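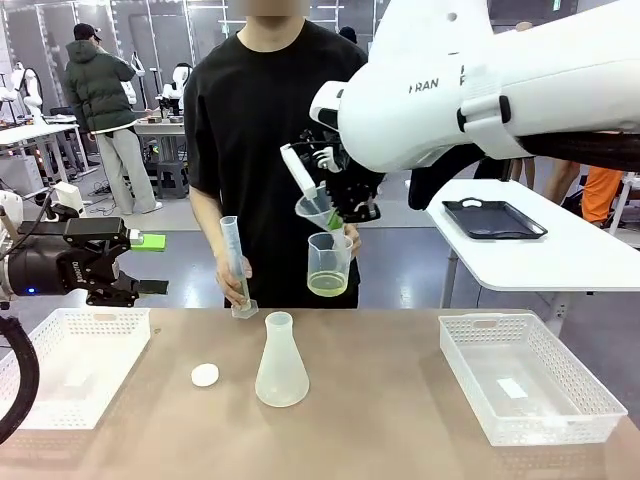
Measuring again. Pale yellow-green stuff in the little beaker, cylinder in the other hand.

8/6/19

Quick one before bed, hand aches already. Whole day on plastic labware. Cylinders, beakers, funnels, the flasks, bottles and caps that never go back on the right bottles. Feet killing me. Should of worn the other shoes.

Got in late, bus sat at the lights by the Gindeck depot for ages. Siu-fong had already put the list up and started without me, fair enough. She'd put me down for pouring and reading off, which I like, and packing away, which I don't.

Pouring went alright. You have to get down level with the cylinder to read it properly and my back is not twenty any more. First lot I read 90 and wrote down 9. Siu-fong spotted it and said nothing, just put her finger on the page. Mortifying. Corrected it, initialed it, carried on.

The new funnels from Cellevon are ok I think. Bit light. They tip about if you let go too soon, so you want a hand free and there is never a hand free. Prefer the old ones but Hok-lam says the old ones are all stained and he's right, they look like somebody's teeth. Asked him if we could keep 2 back for the messy jobs. He said he'd think about it. That's a no.

Flasks - must remember to ask about stoppers. We've got flasks coming out of our ears and hardly a stopper that fits. Tseng sent the wrong size AGAIN. Hok-lam on the phone to them for most of the morning, very polite voice, the one that means he's furious.

Lunch: cheese roll, half of Siu-fong's noodles, a banana that had been in my bag since goodness knows when. Ate it anyway.

Afternoon was sorting. The white baskets with the holes are the best thing we ever bought, I will say that. Light, you can see what's in them from the side, they rinse in a second. Little stuff goes in the basket, tall stuff stands next to it, bottles wherever they end up. Siu-fong wants a label card in every one. I write the cards because my capitals are neater, so that's 10 more to do tommorow.

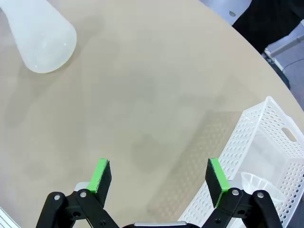
Evening

Home by half seven. Mum rang, long story about the neighbour's hedge, I did the washing up with the phone under my chin. Still got my own jug out of the cupboard and checked the level at the side like a mad person. It was only gravy.

To do:
cards for the baskets
stoppers, ring Irnach and see if they do them cheaper
item 154 on the stock sheet, is it the small beakers or the lids?? ask Hok-lam
give Siu-fong her pen back
plasters

Tired. Rain on the window, quite nice. Light off now.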